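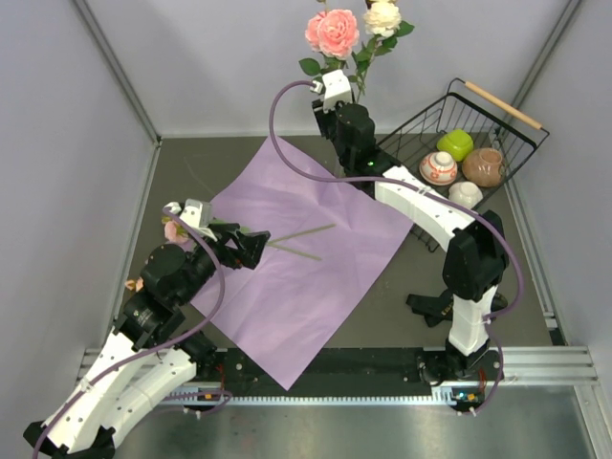
Wedding invites - do I post them or hand deliver, and when??

Posted by Farah Yeoh
2021-07-10

Hi all. Getting married next April, just over nine months off, and already arguing with mum about invitations. She wants proper printed ones on nice card, posted, with the little RSVP card and stamped envelope. I want to do an email and be done with it. Compromise so far is paper for the oldies and email for everyone else, but now she reckons that's rude and people will compare.

124 people on the list, a fair few overseas, some up the bush where the mail comes when it feels like it. Budget for the whole stationery thing is 2,000 dollars and I'd rather spend most of that on the bar tbh.

So. Is mixing paper and email rude? When do they need to go out? And do I have to do a save the date as well or is that just a way to sell more card. Also venue wants final numbers 2 weeks before and I have no idea how people chase up RSVPs without being a pain.

Ta in advance

Natalina Negri
Not rude. Did exactly this for ours and not one person said boo, and my aunties say boo about everything.

What worked for us:

Save the date by email to the lot of them, early. Overseas people need to book leave and flights. Do that now, or as soon as the venue's locked in. Costs nothing.

Paper invites 12 weeks out for overseas, a bit later for locals is fine. Send one to yourself first! Ours came back underpaid, the envelope was too thick for a normal stamp because of the ribbon. Ditch the ribbon. Take one made-up envelope to the post office and get them to check it before you buy all the stamps.

RSVP date, make it a full month before the wedding, not two weeks. You need the gap for chasing. Write the date in big clear type, and put a mobile number on there as well as the email, the olds would rather ring.

Also you don't send 124 invites, it's one per household. We nearly over ordered by heaps. Go through the list and work out households first, then add a few spares for spelling mistakes and the people your mum forgets untill the last minute. She will forget people.

Skip the stamped reply envelope imo. Postcard style reply is cheaper and they stick it on the fridge and then ring you anyway.

Aiman Liew
just do a facebook event mate

Ga-eun Ji
Agree with most of what Natalina said except the RSVP card, my grandparents loved theirs and filled it out the day it came. I'd keep it for that generation. Small pile of them so not much money.

For chasing: split it. Your mum rings her side, partner's family rings theirs, you two do the friends. One shared spreadsheet, columns for name, coming y/n, dietary, kids. Put the dietary question on the invite itself or you'll be chasing everybody twice. Ask me how I know.

Pencil a tiny number on the back of each reply card that matches your list. Two of ours came back with no name on, just "yes please, chicken". Never did work out one of them.

On the budget, get a quote for plain card with one colour printing before you look at anything fancy. Foil and wax seals are where the money goes. Check the proof for the date and the venue adress, get somebody who hasn't seen it before to read it. Congrats btw!

Farah Yeoh
Thanks, this is great. Households, duh, hadn't even thought of that. Showed mum the numbers on the back thing and she's now in charge of reply cards, so that's her sorted. Aiman no.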